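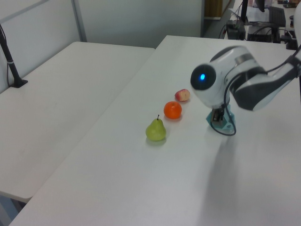 Arm keeps moving down after protective stop is cleared

Forum: Troubleshooting > Arms and grippers

rndlovu
We have a tabletop pick setup with toy fruit. Pear, orange one, red one, nothing heavy. The control side is Jundeck, and the gripper is our own part on a black adapter under the wrist.

Twice now the arm has hit its force limit on a pick and gone into protective stop as it should. The operator clears the stop on the pendant, and the arm goes straight down again without waiting for a new command. Second time it pushed the fingers into the table for 2 seconds before Petronella got to the e-stop. She had been about to reach in and move the pear.

No injury. Has anyone seen this? The log gives me the stop and the reset and then motion, with nothing in between.

kettle_drum
Which version of Jundeck? The older ones kept the waypoint queue through a reset. There was a setting for it somewhere under motion.

rndlovu
The one that came with the Skotgate cabinet, never updated. I looked under motion and there's only speed and blending.

Botond D
Check your payload before you go hunting in the software. If you put a homemade gripper and bracket on there and never changed the tool weight and center of gravity, the arm will sag when the brakes release. It looks just like it is driving down. I have seen people lose a week on this.

rndlovu
Payload was set when the gripper went on. I weighed it again this morning to be sure and it matches.

Botond D
Weighed with the adapter and cable?

rndlovu
With the adapter. Not the cable.

Botond D
Then it doesn't match.

kettle_drum
A bit of cable is not going to push fingers into a table for two seconds. Sag is a few millimeters and then it holds. He has commanded motion.

Botond D
I didn't say it was the only cause. I said check it first. It takes ten minutes.

steinar_s
Can you plot commanded position against measured for the joints over the reset? If commanded moves, it's the queue. If only measured moves, Botond is right. Also please stop running it until you know. You have had two near misses and someone was about to put a hand in there.

rndlovu
It's off. Will plot tonight and post what I wrote up for the lab. 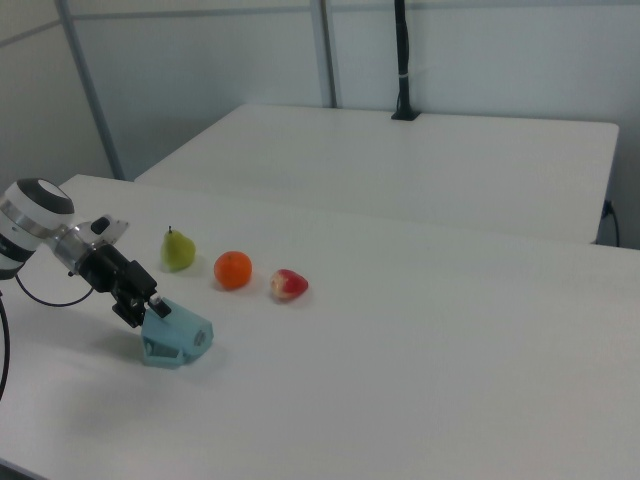
Rornport, May

Unexpected motion after reset, fruit pick station. Reported by Ruan Ndlovu, checked by Petronella Zulu.

The commanded position changes at line 2,498 of the motion log, right after the reset. The measured position follows it. The target is the pick point from before the stop, so the old move stayed in the queue and ran when the stop was cleared.

Payload was also slightly low. Adding the cable changed the resting height very little and did not change the fault.

Temporary measures:
Stop is cleared only from outside the reach of the arm.
Program is ended and restarted after every protective stop. No resume.
Speed is reduced until the controller is updated.
Fruit is repositioned by hand only with the arm powered down.

steinar_s
Thanks for posting the plot result. I'd add one more. Have the program compare the current pose to the next target on start, and refuse to move if the gap is bigger than you expect.

Botond D
OK, queue it is. Fix the payload anyway. Your force limit depends on it, and that's what is catching the bad picks in the first place.

rndlovu
Done, new tool values are saved.

wfukuda
We had the same cabinet from Skotgate. Updating cured the resume problem but it wiped our tool settings, so write them down before you start. I also don't agree that slower speed counts as a safety measure here. It pushes just as hard at the end if the limit is the same. Lower the force limit too.

rndlovu
Fair. I kept the speed change to give people time to hit the button, but I'll lower the limit as well.

kettle_drum
How many picks did you run before it first happened?

rndlovu
More than 200. It only shows up if the stop comes during the descent, and ours mostly came on the lift.

rndlovu
Update: controller is on the new version. I forced a stop on the descent with a foam block under the fingers, cleared it, and the arm stayed where it was and asked for a new start. Repeated it through the afternoon with the same result. Petronella wants the restart rule kept in place for another month, so it stays on the sheet.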